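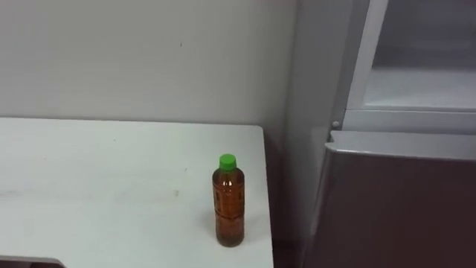 Iced tea season isn't over at the Steltovside break room! I stopped by on Saturday and the drinks table is back in its old spot by the wall, right next to the tall cabinet, so no more hauling bottles down the hall (my shoulders say thanks). Roxana Pană talked the building into it after 3 weeks of asking. Bottles are one per person, please, and empties go in the bin by the stairs. She's hoping to add lemonade in May.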